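Grotaveck Tabletop Oil, Matt
Mavero Wood Finishes

A clear hardening oil for indoor tables, worktops and shelves. It soaks into bare timber and dries to a low sheen. Suitable for oak, ash, beech and pine — not for use over varnish or paint.

Sand to a smooth finish and wipe off the dust. Stir the tin well, then apply a thin coat with a lint-free cloth, working along the grain. Wipe away any oil still sitting on the surface before it turns tacky.

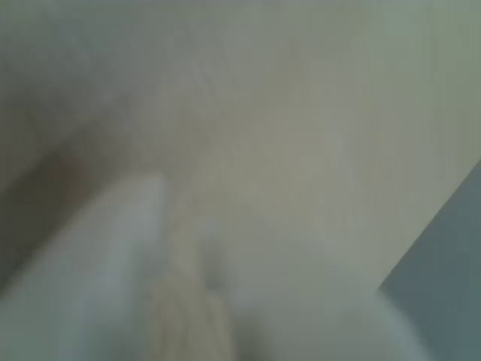

Leave 18 hours between coats. Most tables need 2 coats, though end grain may take more. The surface can be used lightly the next day but should be kept clear of water and hot dishes for 7 days.

Covers 18 square metres per litre on close-grained timber. Brushes clean up with white spirit. Lay used cloths out flat to dry outdoors before throwing them away, as oily rags can catch fire if left in a heap.

For a paler result on oak, use Thampi White Base as the first coat. For regular cleaning, see Otow Wood Soap.

Sizes: small tin, large tin
Finish: matt
Store above freezing with the lid pressed down firmly.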